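The Grey Cup

The shop was called Kavanagh and it sold things out of dead people's houses, although the sign said Vintage and Home. My sister had gone in for a lamp. I had gone in to stop her paying too much for one.

"They say there's a cup," she said, somewhere behind a wardrobe.

"There are 300 cups. I'm standing in them."

"A cup that tells you if the tea's any good. Before you drink it."

I said that a nose did the same job and came free. She came out from behind the wardrobe with dust on her sleeve and no lamp. The man at the till had told her about it, she said, while I was busy sneering at the fish knives. It was a Clesach cup. Clesach had been a pottery up the valley, closed since before we were born, and the last thing out of its kiln was a run of plain grey cups that had come out wrong. Or had come out right, depending on who was selling them.

"How much?" I said.

"Forty."

"Pounds?"

"He wrote it as 40, with a line after it. So yes, pounds."

I asked the man what was wrong with the cups. He was wrapping an egg timer for someone and didn't look up. He said there was nothing wrong with them, only that they had opinions. I asked how a cup would let its opinions be known. He said you had to live with one.

I have noticed that about most things that don't work. You have to live with them, or believe in them, or give them time to settle. My brother-in-law has a copper bracelet on the same terms.

She bought it, of course. It went home on her lap wrapped in a page of a newspaper dated March 24, 2022, and I read the page at the traffic lights because it was more interesting than the cup. There was a piece about a bypass. They still haven't built it.

For a week she reported by telephone. The cup had not liked the teabags from the corner shop. The cup had been all right about the Assam. I asked what it did, exactly, when it didn't like something, and she said it was hard to describe.

"Try."

"It goes a bit sullen."

"It's grey. It was sullen in the shop."

"You'd have to hold it," she said.

So I went over and held it. It weighed what a cup weighs. It was dull all over, a little rough to the thumb, and the lip rolled outwards in a way that I thought would dribble. She made tea with something called Numach, which came in a tin and had cost more than the cup, and poured it, and watched my face.

"Well?"

"It's hot," I said.

"It's pleased. Can't you tell it's pleased?"

I couldn't. I drank the tea, and it was good tea, and it didn't dribble, and I told her the tin deserved the credit.

She wasn't put out. She never is, and that's what makes arguing with her such heavy work. She only took the cup back and rinsed it and stood it upside down by the sink with more care than I thought it needed. Then she told me she had found out there was a collector in the next county who would pay 2,000 for one with the proper mark on the bottom. Hers had no mark. She seemed to think this was in its favour. A cup with a mark would have been showing off.

By November she had stopped going on about it, and I supposed the thing had been put in a cupboard with the bread maker. I missed it slightly, as a subject. We had got on to her boiler instead, a Weltico, which also had moods, but those came with a number on a little screen and a page in the booklet to look the number up. It had been showing 443 since the clocks went back. I drove over to look at it and found that 443 wasn't in the booklet. The codes stopped long before that.

"The cup knew," she said.

"Knew what?"

"That the boiler was going. It was off with me for two days beforehand."

I said that a cup that judged tea was one thing, and I didn't believe in that either, but a cup that did central heating was asking a lot. She said I could laugh. I said I wasn't laughing, I was lying on a cold floor with a torch in my mouth. In the end I turned the boiler off and on again, and 443 went away, and it has never come back. Nothing supernatural there. I've turned plenty of things off and on.

We had our tea afterwards at the round table in the other room, the one with our mother's cloth on it. It's an awful cloth. It's white, with dotted black lines going across it in big diamonds, and in the middle somebody saw fit to print a sort of picture frame, all peach and brown curls, with a tiny spot of blue and white at the top. As children we used to argue about who got to put their plate in the frame. She usually won.
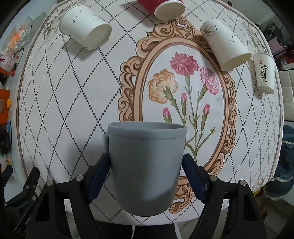

The Clesach cup, over our mother's tablecloth.

She set the cup down in the frame and went for the milk.

I looked at it. I'm only saying what happened. I had used the last of the Numach, scraping the tin, and topped it up with two of the bags from the corner shop, and I hadn't mentioned this to her because I didn't see that it mattered. I had stirred the lot together in the pot. There was no way of telling. It was the same colour.

I put my hand round the cup and it was warm, as it should have been, and rough, as it always was. And I took my hand away again. I couldn't tell you why. It was like reaching for a door and hearing people stop talking on the other side.

"What have you done to it?" she said, coming back with the jug.

"Nothing."

"What did you put in the pot?"

"Tea," I said.

She sat down and turned the handle of the jug towards me and waited. I said there was a draught in that room, there always had been, and it was bound to cool a cup down on one side. She said that was probably it. Then she got up and emptied the pot down the sink, and I went out to the car and drove to the shop for a new tin.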